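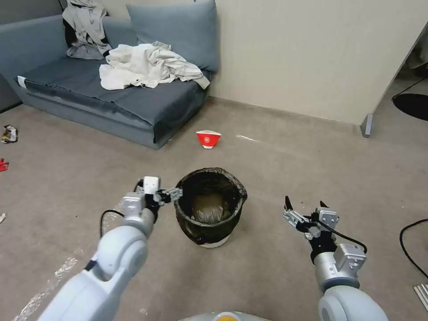 4 Setting Up Collection Schedules

4.1 Before you start

The Lodside scheduling console controls pickup days, service areas, and reminder messages for office waste and recycling. You need a Site Manager login to follow the steps in this section. Floor Contacts can view a schedule but can't change it.

Have the following ready:
The site code from your Lodside welcome letter
A list of floors and rooms to be served
The name and extension of one contact per floor
The dock hours for your building

If your site was moved over from Aritz, the room list has already been imported. Check it against the current floor plan before you go on. Room names longer than 24 characters are shortened during import and may appear twice.

4.2 Creating a service area

1. Sign in and select Sites, then your site code.
2. Select Areas, then New Area.
3. Type a name for the area. Use the floor first and the zone second, as in "3 East."
4. Select the rooms that belong to the area. A room can belong to one area only.
5. Under Streams, turn on each type of waste collected there: General, Paper, Mixed Containers, Organics.
6. Select Save.

The area appears in the list with the status Draft. It doesn't go live until a schedule is attached.

Note: An area can hold up to 360 rooms. Larger floors must be split. When you split a floor, the first area keeps the history and the second starts with a blank record.

4.3 Attaching a schedule

1. Open the area and select Schedule.
2. Choose a pattern: Daily, Alternate Days, Weekly, or Custom.
3. Enter the start time and the latest finish time. Both must fall inside the dock hours.
4. Enter a start date. The console won't accept a date in the past.
5. For Organics, set the longest gap between pickups. The default is 2 days.
6. Select Check for Conflicts.
7. Clear any conflicts shown in red. Conflicts shown in yellow may be left in place.
8. Select Publish.

Caution: Publishing replaces the current schedule at once. Pickups already in progress are closed as Incomplete and have to be re-entered by hand. Publish outside collection hours.

4.4 Reminder messages

Reminders go to floor contacts by email. Text messages are available on the Vedilholm plan only.

1. Select Messages, then Reminders.
2. Choose how far ahead the reminder is sent, from 15 to 135 minutes.
3. Edit the message text if needed. Leave the words in curly brackets alone; the console fills them in.
4. Select Send Test. The test goes to your own address.
5. Turn the reminder on.

If the test message doesn't arrive, ask your mail administrator to allow the Lodside sending address, then repeat step 4.

4.5 Holidays and closures

Closures are entered per site. They apply to all areas and can't be limited to one floor.

1. Select Calendar, then Add Closure.
2. Enter the first and last day.
3. Choose Skip or Move to Next Open Day.
4. Select Save.

Sites that use the Brannigan dock calendar receive closures automatically, and Add Closure is grayed out. Changes made in Brannigan can take up to one hour to appear.

4.6 Messages and what to do

2,267 Area has no active stream. Open the area and turn on at least one stream.
2,268 Finish time outside dock hours. Change the time or update the dock hours under Site Details.
2,271 Room already assigned. Remove the room from its other area first.

Section revised 3rd March by Dorottya Dobos. Corrections to 4.3 supplied by Định Lại.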